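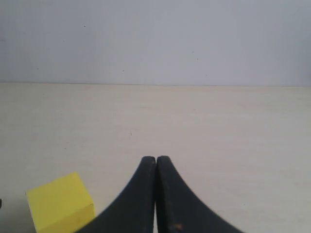
*Wrist view, fingers nearly closed, yellow cube at lower left.*

# Hendura wrist kit: my notes and the sample set

Hi! I've been running the Hendura wrist kit on my bench arm since October, and this repo holds the clips I recorded with it plus everything I wish I'd known when the box showed up. It's half data card, half review. If you only want the files, skip down to "What's in the folder."

I paid for the kit myself, through Pondine, who sell it with the mounting plate included. Udlow makes a similar one that I haven't tried, so please don't ask me which is better (I get that email a lot).

## What you get in the kit

- the small camera and its bracket
- a pair of curved black fingers
- a cable that's a bit too short if your arm has a long forearm
- a mounting plate and a bag of screws
- a license key for Olteanu, the recording software

The fingers are my favorite part. They taper to rounded tips, so from the wrist camera they look like a pointed arch coming up from the bottom of the picture, and you can still see plenty of table on both sides. My old square ones hid half of whatever I was reaching for!

## Setting it up

1. Bolt the plate on first, then the bracket. Doing it the other way around means taking it all off again.
2. Plug the camera straight into the computer. My hub dropped frames all evening.
3. Close the fingers and look at the live view. You want the tips just below the middle.
4. Save that view as your reference in Olteanu, under Mount > Remember.

Step 4 is easy to skip and I skipped it for weeks. Then I bumped the bracket on a Tuesday and had nothing to compare against, so a whole batch went in the trash.

## What's in the folder

There are 164 clips, and 36 of them are held out in `test/`. Everything else is in `train/`. Each clip is one try at picking up a block, with joint positions logged next to the video. The longest one runs 700 frames, and I set the recorder to stop at 1,000 in case I wandered off to make coffee.

Folder layout:

```
train/
test/
reference/
labels.csv
```

`labels.csv` has one row per clip: file name, block color, which side the arm started on, and whether I called it a success. "Success" means the block was off the table when the recording ended. Wakana Takeda went through the labels a second time and fixed the ones where I'd been generous - thank you, Wakana.

## Things to know before you train on it

- The background is very plain, a light gray wall and a cream tabletop. Great for a first test, pretty bad if you hope your model will cope with a messy kitchen.
- The light is soft and there are no strong shadows. I haven't recorded anything under a desk lamp yet.
- A block close to the fingers can run off the bottom of the view, like the yellow cube up top. I left those clips in.
- Tiny dark specks show up on the wall and the table. If you're doing any kind of blob finding, set a minimum size.
- Auto exposure was off for every clip. Turn it on and the pale table goes gray each time the black fingers move.

## So do I like it?

Yes, mostly. The picture is clean, the fingers grip small blocks well, and Olteanu hasn't crashed on me once. The short cable is annoying, and the printed manual covers an older bracket with different holes, so follow the steps here and leave the booklet in the box. I also think the screws are too soft. I've already chewed up two of them with a perfectly good driver.

I'd buy it again for tabletop work. For anything heavier than blocks I'd want to see somebody else's results first.

## Using the clips

Use them for whatever you like, class projects included. If you find a bad label, open an issue with the clip name and I'll fix it in the next upload. Desk lamp clips are next on my list, once I've bought a longer cable.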